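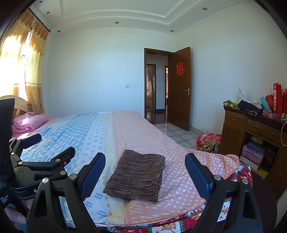

About Jemcombe

Jemcombe makes hand-held grippers and records people using them in ordinary homes. The recordings are used to train robots that handle clothes and household textiles. We build the grippers in our own workshop, lend them to the people who record for us, check what comes back, and repair what breaks.

The company was started by Wolfram Hollmann and Theda Gerlach. Wolfram had spent most of his working life on packing machinery, and Theda had run the service desk for a company that leased sewing equipment to small manufacturers. Their first grippers were meant for a laundry customer who wanted to know whether a robot could take over the last part of the folding line. The customer dropped the plan. The grippers worked well enough that two other companies asked to borrow them, and we have been doing this kind of work since then.

Most visitors to this page want to know one of two things: what we do, or what happened in January. Both are covered below.

What we do

A robot that has only practiced on a clean workbench does poorly in a bedroom. Beds are soft. Bedspreads have patterns and wrinkles, and a sweater laid on one may be close to it in color or nothing like it. Daylight comes in from one side and changes through the morning. We record in real rooms for that reason and we ask people to leave the rooms as they are.

The person recording holds the gripper and does the job with it. They pick up, fold, flatten, turn over, and stack. The equipment records the camera view, the movement of the hand, and how far the fingers are open. Our recording software is called Prurik. It runs on the equipment and again in our office, where it checks each session before anyone else sees it.

The gripper we use now is the Pendo. We made an earlier version with a different return spring, and that is the one the rest of this page is mostly about.

What went wrong in January

The first Pendo grippers closed when the trigger was pulled and opened under spring pressure when it was let go. In January the return spring failed on two of them, in two different homes.

In the first case the spring broke while the gripper was closed on a towel. The fingers stayed shut. The person recording tried to free the towel by pushing a thumb between the pads, and the fingers closed further when the trigger moved. The thumb was bruised and the nail was damaged. The person saw a doctor the same day and was able to use the hand normally again by the end of the month.

In the second case nobody was hurt. The spring had not broken but had slipped off its seat, so the fingers opened only part of the way. The person kept recording, and we do not blame them for it. Nothing in our instructions at that time said to stop.

We should have caught the second fault in the data and we did not. Prurik read the finger opening from the trigger and not from the fingers themselves. When the trigger was released, the software wrote down that the gripper was open. The sessions passed every check we had.

Gerd Rathjen found the problem while looking at a different complaint. A customer, Salameh, had written to say that its robot kept letting go of sleeves too early. Gerd went through the recordings by hand and saw that the fingers on screen did not match the numbers stored next to them. He traced it back to the one gripper, and then he asked the question we should have asked sooner, which was how many other grippers had the same spring.

All of them did.

What we did about it

We stopped recording the same afternoon. Benedikt Janssen called every person who had a gripper at home and asked them to put it back in its case and leave it there until we picked it up. Calls took until a little after 9 in the evening. A few people could not be reached by phone and he drove to see them the next morning.

Theda wrote to all customers before the weekend. The letter said what had happened, which deliveries might be affected, and that we did not yet know how far the problem went. We have kept to that practice. If something is wrong with a delivery, the customer hears from us before we have finished looking into it.

We withdrew 221 sessions. Many of them were probably fine, but we had no way to prove it from the stored data and we did not want to argue the point one session at a time. Customers got replacements at no charge. Salameh chose to wait for the new grippers and had its whole order recorded again.

The injured person was paid for the time missed and for the medical bill. They still record for us.

What we found

Wolfram took the broken spring and the slipped one apart in the workshop with everyone present who wanted to be there. The broken spring had worn at the hook, where it rubbed on the inside of the finger link each time the gripper closed. The wear came from a burr on the link. The burr came from a change we had made ourselves the previous fall, when we moved a cutting step in house to save time and did not add a deburring step after it.

The slipped spring was a different matter. Its seat was too shallow. It had been too shallow from the start, and we had been lucky.

Neither fault would have been hard to find. Our old test was to open and close each gripper by hand a few times before it left the building. It showed that the gripper worked on that day. It did not show anything about a person folding shirts for weeks on end.

What is different now

The spring seat is deeper and closed on one side. The spring cannot leave it unless the finger is taken off.

All links are deburred and then checked under a magnifier by someone other than the person who cut them.

The finger opening is measured at the fingers. If the fingers and the trigger disagree, Prurik stops the session and shows a message. The session cannot be restarted until the gripper has been opened and closed fully.

Each new gripper runs on the test stand before it is lent out. One gripper from every batch runs for 200 hours and is then taken apart. We keep the parts and anyone who buys from us may come and look at them.

The trigger has a release lever on the side. Pulling it disconnects the trigger from the fingers, so that a jammed gripper can be opened without the risk of closing it by mistake. This adds weight, and some of the people who record for us have told us they don't like it. We have kept it anyway.

Rules for people who record with us

These come in the case with every gripper. They are short on purpose.

Before you start, open and close the gripper with nothing in it. Look at the fingers while you do it.

Check that both pads sit firmly and that no pin is sticking out at a joint.

Keep your free hand away from the space between the pads. Smooth or straighten the fabric when the gripper is clear of it.

If the fingers stick, pull the release lever first. Do not pull on the fabric and do not put your fingers in.

If anything feels different from yesterday, stop and call us. You will be paid for the session.

Do not open the gripper housing or try to put a spring back. Benedikt will bring you another one.

Keep children and pets out of the room while you record.

The rule about being paid was Friederike Ackermann's idea. She talked with the people who record for us after January, and several told her they had noticed small faults before and kept going, as a stopped session had meant no pay for that session. It had never crossed our minds that our own pay rules worked against us. They were changed the same week.

Who works here

Wolfram Hollmann designs the grippers and runs the workshop. If a part fails, it lands on his bench.

Theda Gerlach looks after customers, contracts, and money. She is also the person to write to if you think we have handled something badly.

Gerd Rathjen is responsible for Prurik and for checking recordings. Since January he also picks a handful of sessions every morning and watches them from beginning to end without looking at the numbers first. He has found one loose pad and one wrong clock setting that way.

Benedikt Janssen delivers, collects, and repairs the equipment. He trains new people in their homes, usually over a morning.

Friederike Ackermann is in charge of safety and is the contact for everyone who records. She can stop all recording on her own decision and does not have to ask Wolfram or Theda. She has used that once so far, over a batch of pads that had been glued badly. None of those had left the building.

Fault reports

We publish a list of faults reported on the Pendo, with the date we heard of each one and what was done. Small ones are on it too, including cracked cases and worn straps. The list is kept by Friederike and is updated at the start of each month. Names and addresses of the people reporting are left out.

Two entries are still open. One is a squeak in the linkage that we can't reproduce in the workshop. The other is a pad that marks light-colored knits if it has been stored somewhere warm. We are trying a different pad material and have asked people to keep the case out of parked cars in the meantime.

If you have an early Pendo that was not returned, please don't use it. Write to us and we will collect it and lend you a current one. This also applies to grippers that were passed on to a school or another company.

Contact

The workshop is open from 8 in the morning to 4 in the afternoon. The fault line is answered until 9 in the evening – by Friederike or Benedikt, not by a service. Visitors are welcome but should call ahead, as the test stand is in the same room as the entrance and has to be switched off before the door is opened.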